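2020-03-03

Checkout / voucher box, carried on from January list

Picked up Revathi's ticket on codes being refused when pasted from the newsletter. Reproduced first go. Trailing space plus a non-breaking one at the front, our trim only catches the ordinary sort. Kanchan had said as much weeks ago, sorry Kanchan.

Patched on Halliday (test shop). Pasted codes now go through, lower case too. Left the hyphen ones alone, Stornier still print theirs with hyphens and want them kept.

Ran the old orders back through. 2911 orders with something typed in the box, 924 refused. Of those 26 were genuine codes with stray spaces. Fewer than I expected. Rest are expired, or guesses, or people putting their postcode in. Do not understand the postcodes.

Gift card + code together: still wrong. Discount comes off after the card, so the customer sees one total in the basket and a differnt one on the pay page. Jianhua thinks rounding. I don't, gap is too big. Order 1798 is the good one to test with, has both plus a part refund.

Table linen listings went up on the test shop this morning so used those for the basket tests. Two cloths and a runner, free delivery threshold kicks in properly, drops off again when the runner is removed. Good.
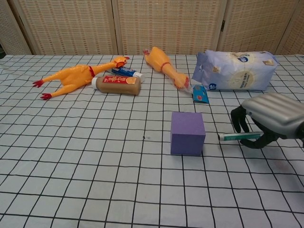
Still to do

- gift card order of sums, ask Glenys which way round accounts want it BEFORE touching anything
- error wording. "Invalid" tells people nothing. Want separate lines for expired / not for these items / already used
- apply button on small phones, sits under the keyboard. Ewan has an old handset, borrow it
- Peraveo feed dropped the sale flag agian, codes being allowed on sale items. Turned off for now
- Edow codes run out end of month, check the cut-off is midnight our time

Not putting the trim fix live until Kanchan has had a look at it. Branch is pushed, notes in the ticket.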